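Skip to content
Home Kitchen Laundry Storage Workshop Tips Archive

Do you need half of what they tell you to do to an insulated food jar?
Posted 2018-12-30 in Kitchen

Every winter the same advice goes around about food jars and tumblers, and every winter I end up trying it because a reader at the Parkside swap table swears by it. Some of it works. A lot of it has been copied from one tip page to the next for so long that I doubt the people passing it along have ever owned a jar with a smell in it.

So I spent part of this month on it. I keep a few of these containers going for packed lunches and coffee, and they get used hard.

Rice in the bottle

The idea is that you put in a handful of dry rice, some warm water and a drop of dish soap, then shake. The rice is supposed to scour the inside. I tried it with 2 tablespoons in a tumbler with a proper coffee stain, and what I had after a few minutes of shaking was a sore wrist, a coffee stain, and rice down the drain trap. A bottle brush got most of it off in less time. If your bottle has a neck too narrow for a brush, fine, try the rice. For anything with a wide mouth I can't see the point.

Baking soda

I wanted to be rude about this one, since baking soda gets credit for everything. But it does lift tea and coffee stains off steel if you leave it long enough. Two heaping teaspoons, fill with hot water, leave the lid OFF, and go to bed. Brush and rinse in the morning. Mixing it with vinegar gives you a nice fizz and then mostly salty water, so pick one or the other.

Never close the lid on baking soda and hot water, or on anything that fizzes. Pressure builds up and the lid can come off hard.

Denture tablets

They work on tea stains. They also cost more than baking soda, and I had to read the box twice to be sure they were all right on my kind of gasket. I bought a pack of Mavik cleaning tablets a while back that were sold just for bottles. Same size, same fizz, higher price. Draw your own conclusions.

The smell is in the lid

Here is where I part company with most tip pages. They have you soaking the jar for hours when the steel part hardly ever holds a smell. Sniff the jar with the lid in another room. Then sniff the lid. Nine times out of ten it's the rubber ring, or the gunk sitting behind it.

Pull the ring out with your fingers or the handle end of a teaspoon (never a knife, you'll nick it). Wash it by itself, scrub the groove with an old toothbrush, and let both dry all the way before you put them back. If the ring still smells of last September's chili, buy a new ring. No amount of lemon juice is going to rescue it. I've tried lemon, I've tried coffee grounds, I've tried leaving it in the sun on the porch on Figueroa, and it came back smelling of chili and lemon.

Preheating

This tip is true, and people skip it anyway. Fill the jar with very hot water, put the lid on, wait 4 minutes, dump it, and put the food in right away. The food has to be properly hot going in. A jar only slows down the cooling. It won't warm up a lukewarm soup, whatever your aunt says.

I also went to the trouble of timing preheated against not preheated, with the same soup and a kitchen at 64 degrees. The preheated one was better at lunch. It wasn't the miracle the forums promise — just the difference between soup you enjoy and soup you put up with.

Drying

Wash them and leave them open. That's my whole system, and it beats the special drying stand I was talked into (the Nirkomden one, with the pegs, which tipped over whenever anything heavier than a baby bottle went on it).
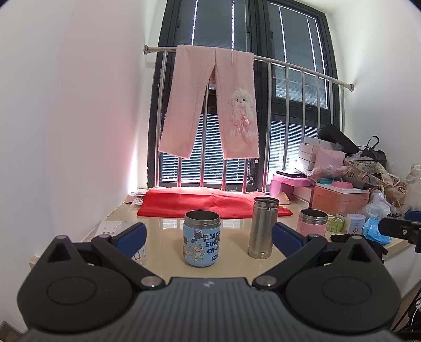 People argue over upside down or right side up. Upside down flat on a towel traps damp air under the rim, so I drain them that way for a few minutes and then turn them over. Right side up near a window does the rest. Wide jars dry quicker than tall tumblers, and if you're in a hurry you can wipe the inside of a wide one with a clean cloth and be done with it.

What I won't do is put lids back on for storage. I know it looks neater in the cupboard. Lids go in a bowl beside the jars, loose, and yes, it takes 3 tries to find the right one in the morning.

The dishwasher question

Check what the maker says about your own jar. Printed or painted outsides can fade or peel, and hot water can work its way into a bad seam. Mine get washed by hand, which I complain about, and the lids go on the top rack only when the instructions allow it.

One more to ignore: bleach. It turns up in the comments every time I write about bottles, and it can pit stainless steel. Please stop sending it to me.

Filed under: food jars, tumblers, lids, stains
Older: Shelf liner, and whether it earns its keep
Newer: Getting wax out of a tablecloth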